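Nuvel says home until July. Anyone believe the date?

Forum: Work and Office Life

deskplant_dan
May 6, 2020
So the email came. Nuvel is keeping everybody home until July, "at which point we will reassess," which is how my dentist talks right before the drill. There are 300 of us in the Carnegie building, and I'd guess 200 still have a sandwich in the fridge up there. Is anyone else's company naming a month? Did they mean it?

mutebutton
Skerel told us two weeks. Then two more weeks. I've stopped writing it on the calendar. At least yours picked a month with fireworks in it.

quarterly_gus
I'd rather have a far-off date than a string of short ones. You can plan around July. You can sign a lease, or get out of one. My sister's office does the two-week thing and she's been living out of a suitcase at our parents' place like she's waiting on a bus.

deskplant_dan
Fair, but planning what? They won't pay for a chair. I asked. I was told the chair "remains available to me at the office." The office is locked.

tollbooth
Unpopular opinion, I want to go back. I have 4 people in a small apartment and the only door that closes is the bathroom. I took a budget call in there yesterday sitting on the edge of the tub. The echo made me sound very senior.

mutebutton
@tollbooth you can have my commute, it's 2 trains and a man who clips his nails.

hal_in_ops
Jirulow here. We're staying remote for good if we want to, and they're giving up one of the floors. Everyone cheered on the call. Then somebody asked whether pay would be "adjusted for location" and the call ended early.

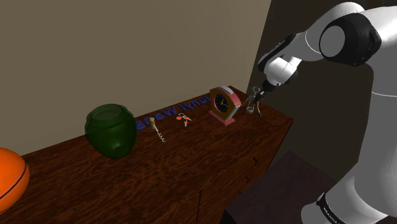
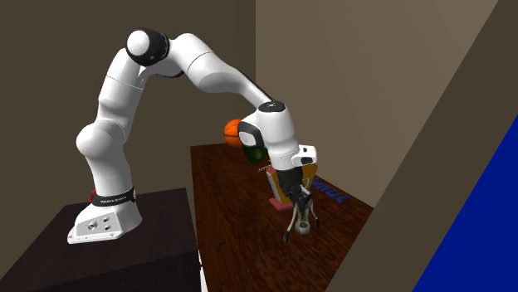

Anyway, my point is that a permanent yes has strings on it too. I'd read whatever they send you before moving to the woods.

quarterly_gus
Disagree. Companies always float the pay cut and then half of them drop it when people start quitting.

hal_in_ops
Quitting to go where, Gus? Have you looked lately?

quarterly_gus
OK, point taken.

deskplant_dan
Update: facilities will let us in one at a time to pick up "personal items." I asked if a chair counts. They're checking with legal.

tollbooth
Get the sandwich too.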